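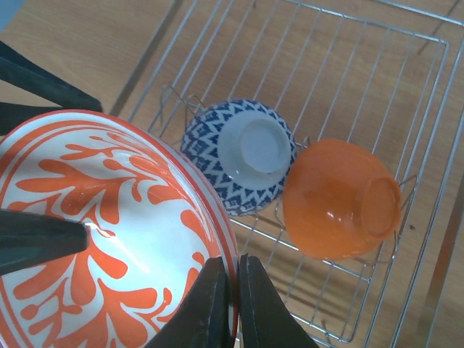 **Slide 1 – hello**

Hi everyone, thanks for staying on after the tea break. I'm Oksana Semeniuk, I work on the Plelbridge project with Bohdan Kushnir, and I'm going to talk about dishes for twenty minutes. Dishes and rims, mostly. (Pause, let people find seats.)

**Slide 2 – the problem**

We wanted a policy that loads and unloads a rack using wrist cameras and nothing else. No overhead view, no depth. Lovely and cheap, but the moment you grip something big, it fills half your picture and you lose sight of where you're meant to be going. Look back at the opening slide: the big bowl with the orange pattern takes up most of the left side, and the rack is over on the right with two small bowls upside down in it. The policy has to work out the rest from that.

**Slide 3 – what we tried first**

Plain imitation. We collected 1281 demonstrations at the Buckley lab, all by hand, and my shoulders still remember it! Trained on the lot, and it was fine with plates and hopeless with deep bowls. It would get a decent grip and then drift, as if it had forgotten the rack existed.

**Slide 4 – the method**

So, rim memory. (Bohdan hates the name. I've kept it.) We store a short history of wrist frames, 40 of them, and ask the network to predict where the held rim sits relative to the nearest rack wire. It's an extra training loss and we throw that output away when the robot runs. Say this slowly, people always think we need it at test time.

Glossy glaze was a pain, by the way. You can see a bright white glare spot inside the big bowl, right by the finger. Early versions latched on to highlights like that one and called them edges. We now paint fake highlights into the training frames – crude, but it helped.

**Slide 5 – results**

300 trials, bowls it hadn't met in training. Baseline placed 141, ours placed 228. Most of the remaining failures are the rim catching a wire on the way in. Play the Kikby clip here if the sound's behaving, otherwise skip it.

**Slide 6 – what's still broken**

Nested bowls. Anything see-through. And the Zoverlow rack, which has much closer wires and which we basically can't do yet. Bohdan thinks a longer history will fix that, I think we need touch sensing, and we'd both love to hear from anyone who's tried either.

Questions – repeat them into the mic!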